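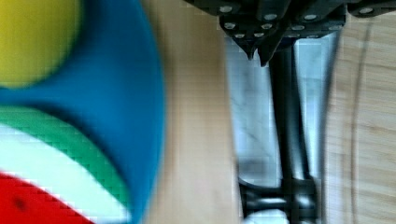 3.2 What stays out on the counter

I went into this part of the Drotova study thinking people left things on the kitchen counter out of laziness. I don't think that any more. A counter works a bit like a favourite coat pocket — whatever you reach for ends up living there. In the Fesbridge kitchen, the containers stood in a row against the tiles, and the towels sat folded on top of the toaster oven.

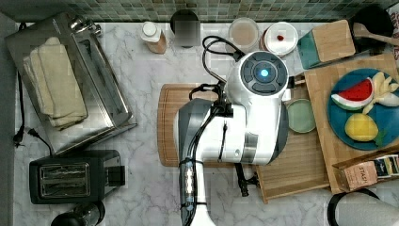
Figure 2. Counter with cutting board, containers and folded towels.

We asked 40 households to keep a diary of what they put away and what they left out. Small drawer organizers got mixed reviews. I'm fond of them myself (mine is full of elastics and tea bags), but a shallow drawer fills up fast, and then the flat top turns into one more shelf. 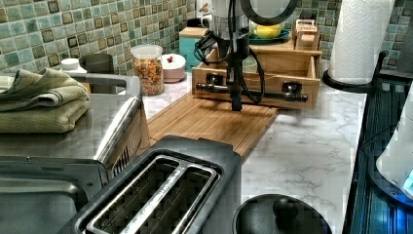 One diary keeper in Laing wrote that she'd happily give up the drawer if she could keep the top, and that her neighbours felt the same way. I come back to her point in Section 4.

Related items
Cupboard habits in Omside rentals
Tea towels and where they go
Sharing a small kitchen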